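Wooden chopsticks going fuzzy and smelling musty, how do you look after them?

Asked by Tamara Fedoruk
Mar 26, 2021

We use wooden chopsticks most nights and I go through them faster than I'd like. The ends go grey and a bit fuzzy, and after a couple of months there is a musty smell that washing doesn't shift. I wash by hand in warm water with ordinary dish soap and stand them up on the table or the bench. The colour fades too but I don't care much about that. Is there a way to get them to last, or do I just buy new ones?

Chia-hao Leung

Drying is the problem nine times out of ten. Don't leave them soaking in the sink, even for the length of dinner. Wash, wipe with a tea towel, then leave them lying flat on a dry cloth overnight. Put them in the holder the next morning. A wire one is better than a closed cup because air gets in at the bottom. If you have a solid cup, tip it out every few days and wipe the base.
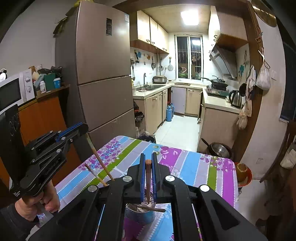

Pylyp Tkachenko: What about oil? My mother used to rub hers with cooking oil and they went sticky.

Cooking oil goes rancid, so skip it. Food-grade mineral oil is fine, a thin coat, wiped off after an hour. I do mine twice a year, once in May and once before Christmas. Sand the grey ends lightly first with fine paper and rinse the dust off.

Hsin-yi Hsieh

Just buy new ones, they're cheap. Mine get swapped every six months.

Alper Gezer

I'd try saving them before throwing them out. For the smell, use white vinegar and water, half and half. Dip them for 2 minutes, rinse well and dry them near a window. If they still smell the next day, or there are black spots, bin them. Lacquered ones are different, keep vinegar and sandpaper away from those.

Where you store them matters as well. Next to the kettle or the stove is a bad spot.

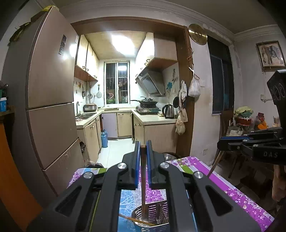 Can wooden chopsticks go in the dishwasher?

Only if you don't mind replacing them sooner. The heat dries the wood too fast and it splits along the grain, and the thin ones slip through the basket and jam the spray arm. I lost most of a set that way and went back to washing by hand.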